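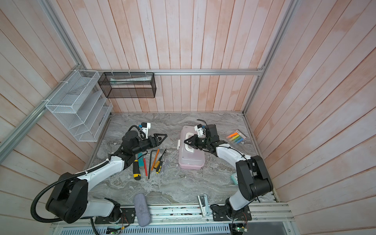
Photo: Ollaren workshop, bench 3

June 10, 2020

Finally got the wire bits up off the bench! The white mesh organizer, the stepped one, is on the left wall now, zip-tied to the slanting rail, and the black basket hangs next to it from the back rail. Same little white ties on both (I'm nearly out, must reorder from Jasness). Nothing in the organizer yet. I want it for the job sheets but they're still in the Eichhorn folder, and I haven't decided if the big ones go at the back or get folded.

The tube with the light green on it can live in the basket, lying flat. It fits lengthwise, lovely.

Still very fond of the pinky-white planks, streaks and all. The gray marble pattern is prettier than the old top but I do lose small screws on it, so a plain tray would help. I've been meaning to get one since December.

To do: trim tie ends, label basket, ask Kunine for 2 more hooks.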